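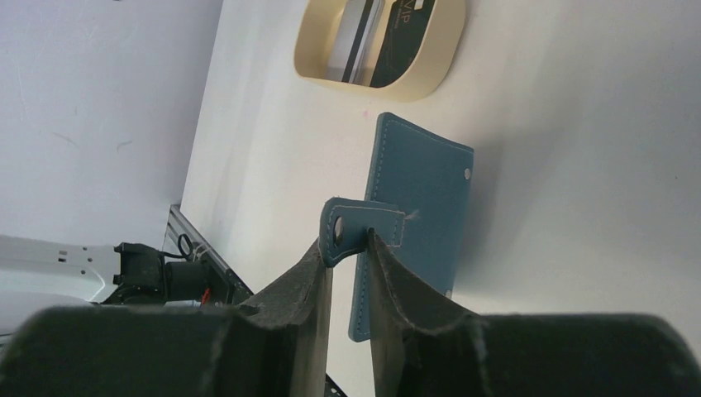
Passenger Records Group, Department of Transport Studies, Stellora College

Sistness Lost Property Register – README

Version note: second release, September 2022. Replaces the first release in full. The two should not be merged, as record numbers were reissued.

Summary

The register lists articles handed in on Adska bus services and entered at the lost property counter in Sistness. It holds 1,205 records, one per article. Of these, 493 are marked as returned to a claimant. The remainder were disposed of, passed to another office, or still open when the copy was taken.

The data were assembled to study how the wording of a claim compares with the wording of the counter entry for the same article. They have since been used for teaching coding of short free text. They are not a measure of how much property is lost on buses.

Contents of the package

register.csv: the main table, one row per article.
claims.csv: claim forms, linked to the register where a link could be made.
codes.csv: the Delić code list with short definitions.
changes.txt: corrections made between the two releases.
readme.txt: this document.

All files are UTF-8 with Unix line endings. Fields are separated by commas and quoted only where the content needs it. Missing values are left blank. The strings "none", "n/k" and a single dash do occur in the description fields; they were written by counter staff and have been kept as found.

Source and transcription

The counter kept a bound ledger with a tear-off tag for each article. Ledger pages were photographed and typed up by Etenesh Gebretsadik and Po-yen Kuo, working separately on alternate pages. Gadisa Gidey then typed a sample of 242 entries a second time without sight of the first version. Differences were listed and settled against the ledger page.

Most differences concerned abbreviations. Staff used "blk" for both black and bleak-looking smudges of ink that turned out to be crossed-out words, and "lthr" and "lthr-look" were often hard to tell apart in the hand of one clerk. Where a reading could not be settled, both readings are given in the description field with a slash between them. The order of the readings has no meaning.

Spelling in the description fields follows the ledger. Spelling in the coded fields follows the code list. "Grey" and "gray" both appear in the former, only "grey" in the latter. 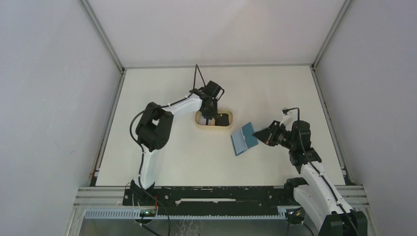
Fields in register.csv

rec_no
Record number assigned by the group. Not the tag number.

tag_no
Number printed on the tag. Tag books were reused after the series ran out, so tag_no is not unique. Use rec_no for all joins.

period
Quarter in which the article was entered. Exact dates have been removed. February is split from the rest of its quarter with the suffix "b", as the counter moved during that month and two ledgers were open at once.

route_grp
Route group. There are 6 groups, formed so that no group contains a single route. Articles found at a stop or in the depot take the code "X", which is not counted as a group.

desc_raw
Description as written in the ledger, with personal details removed.

type_code
Article type from the Delić list. Assigned by the group, never by the counter.

colour_code
Main colour. See the note on colour below.

contents_flag
"y" if the ledger mentions anything inside the article, "n" if the ledger states that it is empty, blank if nothing is said. Blank must not be read as "n".

outcome
"returned", "passed", "disposed" or "open".

Fields in claims.csv

claim_no
Number assigned by the group.

rec_no
Linked record, or blank. A link was made only where the counter had written the tag number on the claim form. We did not try to link by description, as that is the thing the data are meant to test.

claim_desc
Claimant's own words, with personal details removed.

claim_mode
"counter", "phone" or "post". Phone claims were written down by staff, and their wording should be treated as a mixture of two people's usage.

Coding of article type

The Delić list was made for museum store-rooms and suits furniture better than pockets. We use a cut-down version in which wallets, purses, card holders and key cases form one family, with a separate code for each. The rule applied is that a folding article with a space for notes is a wallet, an article with a coin section is a purse, and an article meant for cards alone is a card holder. Where the ledger says only "wallet" the wallet code is used, even if the list of contents suggests otherwise.

This rule gives odd results in places. Travel pass covers were called "wallet" by two clerks and "pass case" by a third, and the share of wallets in a given period partly reflects who was on duty. Hagos Wako has prepared a grouped variable, type_broad, which joins the whole family into one class. It is the safer choice for any comparison across periods.

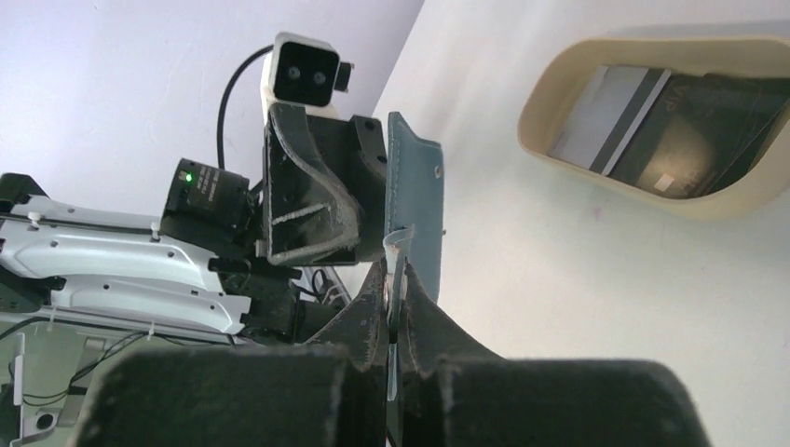
The same applies to umbrellas, where "folding" was noted by some clerks and ignored by others, and to gloves, which were entered singly or in pairs according to habit. A pair entered on one tag is one record. Two single gloves entered on consecutive tags are two records, even where the descriptions match word for word. We considered joining such cases and decided against it, as the ledger gives no firm ground for doing so.

Bags present a further problem. If a bag was handed in with articles inside, the bag alone has a record and the articles are mentioned in desc_raw. If the articles were later taken out and stored apart, they may have their own records as well. Known cases are cross-referenced in changes.txt. There will be others.

Colour

Colour was coded from the written entry, using the first colour word given. "Blue/green" is coded blue and "green/blue" is coded green. Teal, turquoise and aqua are coded together as blue-green. "Light" and "dark" are dropped from the code but remain in desc_raw. "Natural", when used of leather, is coded brown.

Agreement on colour between ledger entry and claim form is the weakest of all the coded fields. The blue-green class is the worst affected: claimants tend to write plain blue or plain green where the clerk wrote something longer. Users who need a stricter measure should drop the class or join it with both of its neighbours. Cream, beige and off-white are treated as one class for the same reason. 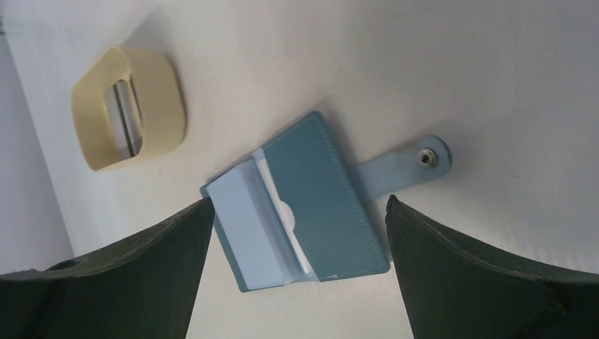 Light teal-blue card holder and cream-coloured plastic piece.

Known errors

Tag numbers ending in 1 and 7 were confused in part of the second ledger. Corrections have been made where the neighbouring tags settled the matter.

The outcome field overstates "open" for the last period. Some of those articles will have been claimed after the ledger was photographed.

Route group was left blank by the counter more often in winter than in summer. We do not know why. Blank values should not be shared out among the groups.

A run of pages in the first ledger has water damage along the outer margin. The outcome column sits in that margin. Outcomes on those pages were taken from the tag stubs where the stubs survive and left blank elsewhere.

Personal details

Names, addresses, telephone numbers and card numbers were removed during typing and never entered the working files. Names of schools and employers were replaced with [school] and [employer]. Unusual articles that might point to one person have had their descriptions shortened to the type alone, and are marked in changes.txt. Medical items carry a single code with no description.

Users must not try to trace claimants or finders. If a record appears to name someone, report the record number and do not repeat the text of the entry in the report.

Uses that have been tried

Comparing the length of ledger and claim descriptions. Works well, provided phone claims are taken out.

Training a classifier to assign type_code from desc_raw. Works for umbrellas and poorly for small leather goods, for the reasons given under coding. Most of what it learns about those is the handwriting habits of three clerks, passed on through the typing.

Estimating return rates by route group. Not advised. The blank values are too uneven.

Changes since the first release

Record numbers reissued in ledger order.
Period replaces the former month field.
type_broad added to register.csv as the last column.
Slash notation adopted for unsettled readings – the first release gave only the typist's preferred reading.
Duplicate claims made by the same person at the counter and by phone now share a claim number with a letter after it.

Access and citation

The package is free for teaching and non-commercial research. Please cite it as: Passenger Records Group, Sistness Lost Property Register, second release, Stellora College. The code list may be passed on separately if the Delić name is kept with it.

Corrections should be sent to Mayuree Yensuk at the department office, quoting rec_no and the field concerned. Please send one file with all corrections where possible, in the same column order as register.csv.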